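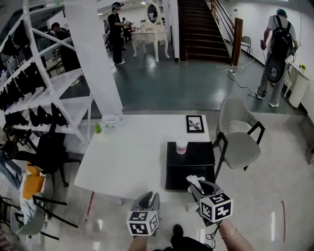 Desk setup with shared shelving - keeping the top clear
Workspaces > Storage and Furniture

tkombo
Posted 6/14/26

We have a white table in a room that also holds a tall metal shelving unit, and the table has become overflow for the shelves. I want a rule for what is allowed to stay on it. Current permanent residents are a small potted plant and a small white jar. Tissues get used there as well and the scraps collect.

The shelving is a Tavenness, white, with the diagonal braces. It takes black padded gear and bags, all of it dark, so finding one item means handling several. The unit is 386 mm deep, which I think is part of the problem.

Questions:
1. Plant on the desk or off it?
2. Hang the gear or stack it?
3. Does anyone put bins on a braced unit? The braces get in the way at the sides.

Tumaini Kombo

rackandpinion
Replied

Hang it. Stacked padding compresses and the bottom piece is always the one you need. We fitted Tomico rails under each shelf with hooks at 200 mm spacing and have had no reason to change them. Bags go low, side by side, handles out.

Leave the plant if it sits at a back corner. It takes up space you can't reach comfortably anyway.

greyfelt
Replied

Disagree on 200 mm. With anything bulky you will be pulling two pieces off to get one. Also disagree on the plant. Water and a power strip on the same surface is a bad combination, and most people keep the strip at the back edge too, right next to the pot. Move one of them. I would move the strip - a Navarro under-desk tray takes 6 screws and gets the cords off the top at the same time.

tkombo
Replied

The strip is near the plant, yes. I had not considered the two together. Rails are in and the gear is hung by tier, one type per tier. Bags will stay at the bottom. 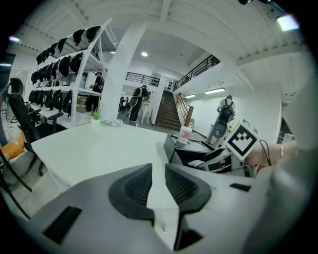
Oddvark replied that tiers by type only work if the labels face the aisle, and that black gear on a white unit needs a label on the shelf edge, since tags on the straps turn around as soon as the piece is hung. He uses Tarkell strips and reprints them every August.

rackandpinion
Replied

Shelf edge labels, agreed. The Tarkell adhesive left residue on ours after one summer. Magnetic ones hold on steel and come off clean.

greyfelt
Replied

Magnetic ones slide on powder coat. We went back to adhesive.

On question 3, skip the bins. Check the shelf rating before adding more weight as well. Ours was sold as 2000 N per bay and that assumes an even load, with the unit fixed to the wall.

tkombo
Replied

No bins, then. I'll order the tray and leave the plant where it is until the strip has moved. The label question seems unresolved, so I will try adhesive on one tier and magnetic on another and post the result.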